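Gredbridge supper club opens its doors for a second winter

8th December

The Gredbridge Supper Club, which fed neighbours from the old chapel hall all through last winter, is coming back in January, and everyone who lives in or near the town is warmly invited to pull up a chair. There is no membership and no form to fill in, and you needn't bring a thing unless you happen to have a spare jar of chutney (we are always glad of chutney).

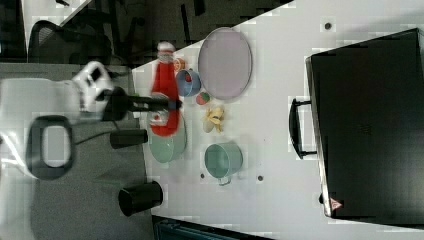 Last season the club served 907 suppers, a good many more than we had dared hope for when we first borrowed the hall and wondered whether the oven would light. This year the cooking will be led by Yulan Zeng, with Darragh Cullinane back on soups and puddings, and the menus will lean on whatever the growers at Plorley can let us have – leeks and swede to begin with, and rhubarb when it comes.

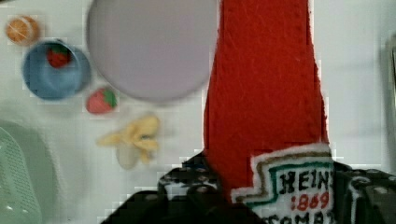
"People come for the stew and stay for the talk," said Ludivine Vasseur, who started the club. "I've heard more good stories over those tables than in all my years of living here, and I'd dearly love to hear some new ones."

A grant of £649 from the Hirnis Fund will pay for new pans and a second kettle, and Pearce the bakers have kindly promised bread for every sitting.

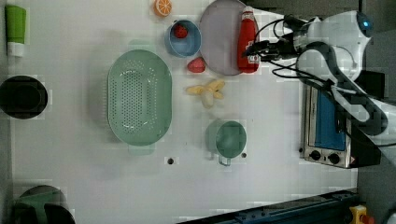 Children are as welcome as ever, and there will again be a corner where younger guests can play at cooking while the grown-ups finish their tea. Pretend food keeps small hands happy for a surprisingly long time, whether it's a toy strawberry in a blue bowl or a big green colander waiting to be filled. Ismail El Ouafi will be reading stories after pudding.

Suppers are pay what you can. To book a place, or to offer a lift to a neighbour who would like to come, please speak to Edvin Sandberg at the chapel hall.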